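Household Guidance: Choosing and Keeping Paint Colors
Maddocks Home Care Service
Updated Feb 18, 2026

Color decisions made in a store aisle are frequently regretted at home. The Service recommends that residents test every color in the room where it will be used, under the light that room receives, before purchasing a full quantity. Strong colors call for particular care. A saturated red set against a flat gray reads very differently on a surface that catches the light than on one turned away from it.
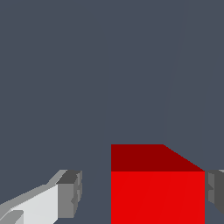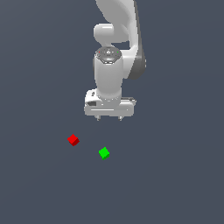 A tenant at Grindstead wrote to the Service that two sample patches were enough for a bedroom but not for a hallway, where the same gray looked green by the front door and almost violet at the far end, and that testing on both long walls would have saved a second trip to the store. The Service agrees and has revised its advice on hallways accordingly.

Testing a color

Paint samples on heavy white card, and leave a bare margin at the edges. Apply two coats and allow each to dry fully. Move the card from wall to wall over 3 days, and look at it in the morning, in the afternoon and under lamps. Hold it beside the flooring and the largest piece of furniture. Residents who prefer to paint directly on the wall should sand the edges of the patch before the final coat, as ridges may show through.

Preparing the wall

Wash kitchen walls with warm water and a small amount of dish soap, then rinse and let dry overnight. Fill nail holes with lightweight filler. Sand when hard and wipe away the dust with a damp cloth. Stains from smoke or water should be sealed with a stain-blocking primer. Deep reds and yellows generally cover better over a gray primer or one tinted toward the finish color; ask the store to match it.

Residents of the Filirell buildings are reminded that walls in the older units may carry paint containing lead. Do not dry-sand these walls. Contact the building office before starting work.

Storing leftover paint

Wipe the rim of the can, lay plastic wrap across the opening and tap the lid down with a rubber mallet. Label the lid with the room, the color name and the month of use. Keep cans indoors, off concrete floors and away from the furnace. Latex paint that has frozen and turned lumpy should not be used. For small touch-ups, a clean glass jar filled close to the top keeps paint in better condition than a can that is nearly empty.

Disposal

Leftover paint is accepted at the Jolinik drop-off counter from May onward, with a limit of 4 cans per household per visit. Lids must be secure and labels readable. Empty latex cans may be placed in household trash once the residue is dry, with the lids removed.

Related sheets: No. 81, Cleaning Brushes and Rollers; No. 506, Ventilation During Indoor Work.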